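Häufige Fragen zu Norkari, unserer Software für Greifaufzeichnungen
Lesezeit: 2 Minuten
Stand: 2/25/18

Was macht Norkari eigentlich?
Norkari nimmt mehrere Datenströme entgegen, bringt sie auf eine gemeinsame Zeitachse und schreibt sie in eine Datei, die der Planer lesen kann. Das klingt nach einem Nachmittag Arbeit. So stand es im Juli auch im Projektplan.

Brauche ich ein aufgeräumtes Labor?
Nein. Ein Tisch, eine Schüssel, eine Flasche und mehr Kabel, als einem lieb ist, genügen für den Anfang. Die Objekterkennung mag weiße Flächen, solange die Belichtung nicht durchgeht. Wer eine spiegelnde Platte besitzt, lernt den Parameter glare_reject kennen, und zwar gründlich. 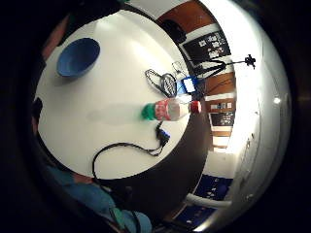
Warum verbiegt sich in der Rohansicht alles?
Weil es die Rohansicht ist. Das Weitwinkelbild wird erst im Modul Lotulbridge entzerrt. Bitte keine Fehlerberichte über runde Wände mehr, wir haben genug davon. Der schwarze Rand wird maskiert und fließt nicht in die Merkmalssuche ein.

Wie kommt die Handpose zustande?
Die Lage der Hand stammt vom Markerwürfel am Handschuh, die Stellung der Finger von dessen Sensorik. Der Filter Ellwood rechnet beides zusammen. Sieht die feste Kamera nur eine Würfelfläche, kann die Orientierung kippen; zwei Flächen sind deutlich angenehmer. Die Hand ist dann wieder dort, wo der Mensch sie vermutet. 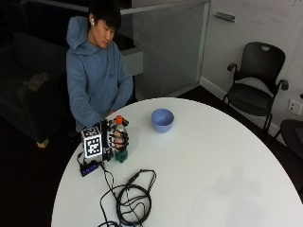

Bei umschlossenen Objekten verlässt sich Ellwood stärker auf die Finger, denn von einer gegriffenen Flasche bleibt für die Kamera oft wenig übrig. Wer das nicht möchte, setzt occlusion_prior auf null und beschwert sich anschließend bei sich selbst.

Welche Puffergröße ist sinnvoll?
Voreingestellt sind 500 Einträge. Mit 100 läuft es auch, bis es nicht mehr läuft.

Was bedeutet Fehler 346?
Zwei Uhren sind sich uneinig. Zeitabgleich neu starten, Stecker prüfen, in dieser Reihenfolge. Umgekehrt geht es ebenfalls, nur darf man dann alles zweimal machen.

Gibt es Norkari für andere Handschuhe?
Urkeck liefert die Treiberschnittstelle mit Quelltext. Die Dokumentation dazu ist knapp, dafür stellenweise korrekt.

2 Kommentare | 100-mal geteilt

Verwandte Beiträge
Lotulbridge kalibrieren, ohne laut zu werden
Ellwood: Filterparameter im Überblick
Zeitstempel und andere Glaubensfragen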